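Right, small rant about house rules for sim runs, as Keegan asked what ours are at Sillwood.

Rule one: write the seed down before you press go. I lost 19 good runs in July by skipping it. Never again!
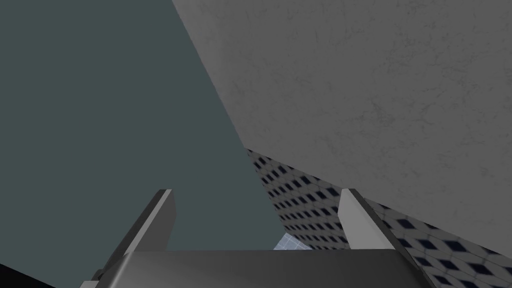

Rule two: randomise the textures, but keep the list in the repo -- if Yu-ting can't rebuild your background, it doesn't count.

Rule three: report every episode. We ran 800, so we report 800, flops included.

Still arguing with Marama over gripper force limits (she wants them locked, I'm coming round). What do the rest of you do?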